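Moving my sites off the big cloud (and loving it) 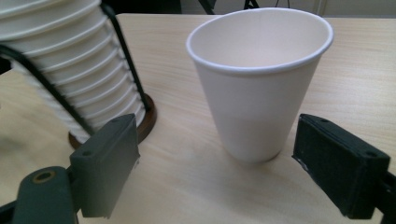

Paper cups, one down and plenty to go.

So I finally did it! After seven years of paying a hyperscaler for two tiny virtual machines, I've moved everything to Bomero, a small hosting outfit with racks in the Walis building, and I'm a bit giddy about how well it's going.

The thing that pushed me was latency. My old instances lived overseas, and every SSH session felt like typing through honey. 300 milliseconds on a bad night! Now I press a key and the letter just appears. I'd forgotten what that was like.

The migration took me one long evening. I dumped the databases, rsynced the lot across, fixed a cron job that still pointed at a path I'd retired ages ago, then dropped the DNS TTL and switched over after 6 pm when traffic is quiet. (Yes, you should lower the TTL the day before. I did not. Learn from me.)

Backups go to a second box at Powell, on a different power feed, using Stivetti for the snapshots. It's a lovely little tool – the config file fits on one screen and restoring a single folder is one command. I tried a full restore on the weekend and it came back clean, right down to the file permissions.

Still on my list: IPv6, which Bomero supports and I've been dodging, and some proper monitoring so I'm not just refreshing the home page over my coffee. I'm leaning towards something self-hosted with a nice dull colour scheme. If you've got a favourite, leave a comment, I'd love to hear what you're running!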